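The council that nearly wasn't

I have sat through a lot of dull meetings in my life, but until last spring I had never sat through one run by Borstead District Council. I'd voted in every local election since I was old enough, mind you, usually on the way home with a bag of shopping, and I couldn't have told you what any of the people I voted for did all evening.

Then came the plan to do away with them. You may have seen the leaflets: fold Borstead in with Nasetcombe, have one council where there were two, and cut the number of councillors by 10. I was all for it. Fewer councillors sounded like fewer biscuits, and I said so loudly in the pub until a friend asked whether I'd ever been to watch. So off I went.

The public seats are at the back, behind a radiator that knocks. The first thing on the agenda was the minutes of the last meeting, which took longer than I'd have thought possible. Then they got on to the boundary, and I woke up. Under the new map the village of Ladberg would share a ward with the bottom end of Nasetcombe, and if you've ever lived in either place you'll know how that went down.

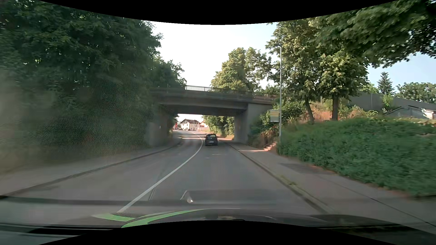 Heading for the bridge, with the bend beyond.

Ladberg has 522 people on its electoral roll and it felt as if half of them had written in. The clerk read out bits of the letters in a perfectly flat voice, even the rude ones. One chap wanted the village to leave the district altogether. Another was worried about who would answer the phone if his bins weren't emptied – a fair question, and it didn't get much of an answer that night.

What surprised me was how much I liked it. People I'd have crossed the road to avoid at election time were arguing properly, across party lines, about whether one councillor can look after two villages and still know anybody's name. The vote was put off until June, and I found I was rather cross about having to wait.

I went back, of course. By then the petition against the merger had nearly 1000 signatures (mine was one of them by this stage, I'd changed my mind in the car park) and the room was so full that we stood along the wall. The plan fell by a single vote. There was some clapping and a good deal of huffing, and then they moved straight on to the grass cutting contract.

It'll be back, I'm told. Nasetcombe is still keen and the money hasn't got any easier. I might even end up on the other side next time, if somebody can explain the phone business to me. But I've got my usual seat by the radiator now, and I take a cushion.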